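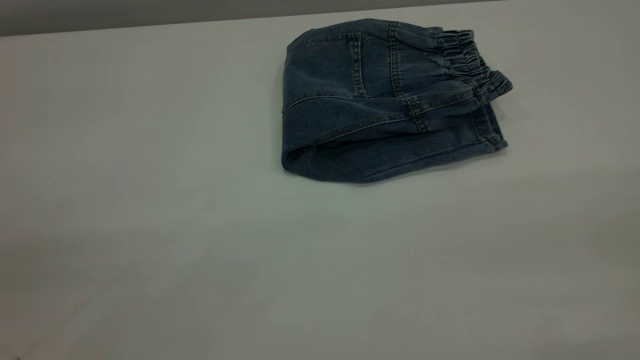
Lists > Flalix Clothing Swap > Messages > Folding

Re: Folding the pull-on jeans
Apr 6, 2021

On the Flalix list, the Tollau group wrote:
> We have 2 bags of elasticated jeans for the September swap and they
> won't stay folded. Do you roll the waist in or leave it out? Ours
> spring open in the box.

We leave it out. Fold one leg over the other with the back pocket on the outside, then bring the legs up and tuck the lower layers underneath. You should have a bundle wider than it is tall, with the gathered waist at one end. It will curl up a bit there and that does no harm.

Lay them flat in the Ledesma crates, all the waists the same way, and put the size label on the pocket. We did 381 pairs like this last time and few needed doing again.

Please don't use elastic bands, they mark the denim.

Zondenik group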